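About Gesaletti

3 min read

Gesaletti is a small website about music written for video games. We publish reviews of soundtrack albums, longer articles about single scores, and sometimes an interview with a composer or an orchestrator. Mabli Trevor started the site after she could not find one serious text on the strategy game music she listened to at work. Today we are 4 regular writers, and the archive has 101 reviews.

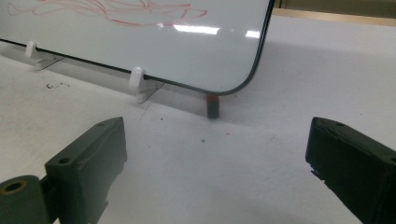
How we review

Each album is heard complete, with headphones and also with speakers, before the writer makes any notes. When it is possible we play the game too. A theme can sound thin on the album and work very well under a long dialogue, and the reader should know both. We do not give stars. In the first months we had a scale to 85, for reasons which nobody here remembers well, and some old pages still show it.

We buy most albums ourselves. If a label sends us a copy, it is written at the bottom of the review.

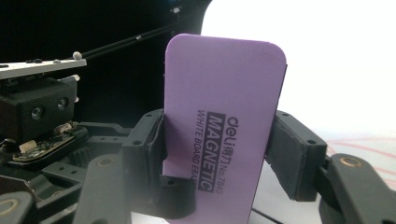
The same rule is valid for concert tickets. Our series on the Atcombe games has now 14 parts and will continue in September with the music for Allov, where the choir writing is much more dissonant than in the earlier titles.

Corrections are welcome, especially about recording places and soloists, which the booklets often forget.

Comments

Humphreys: Please finish the Atcombe series before you begin another one. Part 9 was excellent.

oboe_second: Is the old scale really to 85? I thought it was a typing mistake.

Mabli Trevor: It was not a mistake, sorry. I will change these pages when I have a free Sunday.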